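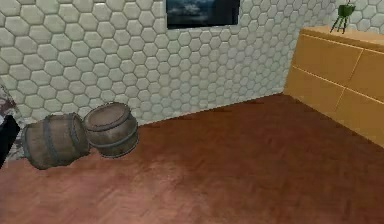

Rawat Building - Owners and Tenants Operating Meeting, Minutes

Home Properties Leasing Tenant Info Documents Contact

Date: 17th February
Location: Second floor conference room, Rawat Building, Alladell Avenue
Present: Femi Ajayi (chair, for ownership), Sorin Mihăilă (Gosutico, property management), Ifeanyi Okoro (leasing), Nnamdi Usman (building engineer), Kelechi Nnaji (for the tenant Seven, suites 110 and 112)
Minutes taken by: Ifeanyi Okoro

1. Call to order and prior minutes

The chair called the meeting to order at 9:05. The minutes of the January meeting were approved with one correction. Item 4 had listed the loading dock door as repaired. The entry now reads "repair ordered." The door was repaired the following week and the invoice has been paid.

2. Common area maintenance reconciliation

Sorin Mihăilă presented the year-end reconciliation. Water and sewer came in under budget. Electrical for the common areas came in over budget, mainly in the third quarter, when the east corridor air handler ran on manual override. The override has been cleared and the handler is back on its schedule.

Kelechi Nnaji asked whether the override cost would be passed through to tenants. Sorin Mihăilă replied that the leases allow it, but that Gosutico recommends ownership absorb the part above the prior year's usage. The chair agreed. The statements will be revised before they are mailed.

The method for measuring rentable area was questioned again. The 1,653 SF shown for suite 112 on the reconciliation does not match the exhibit in the lease, which predates the relocation of the demising wall. The pro rata share is to be held at the lease exhibit figure until the suite is remeasured. Ifeanyi Okoro will arrange the measurement and circulate the result with the drawing attached.

Action: Mihăilă to reissue statements. Okoro to schedule remeasurement of suite 112.

3. Parking lot

The lot has 86 striped stalls. Striping on the north row is worn and the arrows at the Alladell Avenue exit are no longer readable from a vehicle. Two bids were received for sealing and restriping. Both contractors require the lot to be cleared in halves over consecutive days. The lower bid does not include wheel stops. The higher bid includes replacement of damaged wheel stops and carries a longer workmanship warranty.

Nnamdi Usman noted that the drain at the northwest corner should be cleaned and its frame reset before any sealing is done. He will get a separate price for this. Discussion followed on whether to postpone the sealing until the drain is complete. It was agreed to do so.

Kelechi Nnaji requested that the stalls nearest the Seven entrance stay open on at least one of the two days, as deliveries arrive there before 8:00. The contractor will be asked to start on the north half.

Motion to accept the higher bid, subject to completion of the drain work: moved by Ajayi, seconded by Mihăilă. Carried.

4. Suite 204 and second floor leasing

Ifeanyi Okoro reported on vacant space. Suite 204 was shown three times since the last meeting. One party has asked for a draft letter of intent with a 40-month term and two months of abated rent. The asking rate was not disputed. The party wants the existing partition removed at the landlord's expense and the entry door widened. An estimate is needed before a response can be given.

The listing page has been updated with the revised floor plan and new interior views. The old flyer is still being sent by the automatic reply and is to be withdrawn. 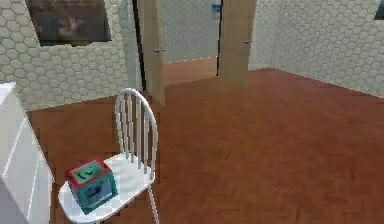 Interior view toward doorway, with hexagon pattern walls

Femi Ajayi asked that the listing state clearly which finishes are included in the base rent and which are at the tenant's cost. The present wording says "finishes per plan," and two callers have read this in different ways. Okoro will draft a finish schedule of one page for approval. The schedule will cover flooring, wall finish, doors and hardware, and window coverings. Furniture is excluded from all leases in the building and the schedule will say so.

Action: Okoro to draft the finish schedule and withdraw the old flyer. Usman to estimate the partition removal and door work.

5. Mechanical and life safety

The annual fire alarm inspection was completed with 6 deficiencies listed. Four are device labels. One is a weak battery in the panel, since replaced. The last is a pull station on the second floor that sits higher than the current standard. The inspector has allowed it to remain until the next alteration permit is pulled for that corridor. If the partition in suite 204 is removed under permit, the pull station will have to be lowered at the same time, and the cost should be carried in that estimate.

The roof unit serving suites 110 and 112 has been short cycling. Nnamdi Usman replaced the contactor and is logging run times. The return air temperature sensor sits close to a supply diffuser and may be reading low. 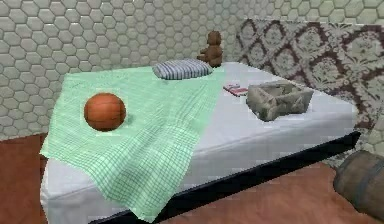 He proposes to move the sensor to the interior column and to log for a further two weeks before any larger repair is priced. Kelechi Nnaji confirmed that access to suite 110 can be given any morning before opening. A compressor replacement is not recommended at this stage - the unit is old, but the pressures taken in January were within range.

Filters were changed throughout the building. The backflow preventer test is due in March and has been booked.

Action: Usman to relocate the sensor and report the run time log.

6. Signage

Seven has requested a second panel on the monument sign. The lease grants one panel. The lower position is unassigned, but the draft terms for suite 204 may call for it. The request was tabled until the letter of intent is either signed or dropped. Kelechi Nnaji asked that the minutes show the request was made first. So noted.

7. Other business

Gosutico is changing its after-hours phone line. Tenants will be notified by letter and the lobby directory will be updated. The old number will forward until the end of March.

Key cards for former occupants of suite 204 are still active in the access system. Mihăilă to deactivate them today.

8. Next meeting

The next meeting will be held in March, at the same time and place. Agenda items are to be sent to Sorin Mihăilă one week ahead.

Meeting adjourned at 10:20.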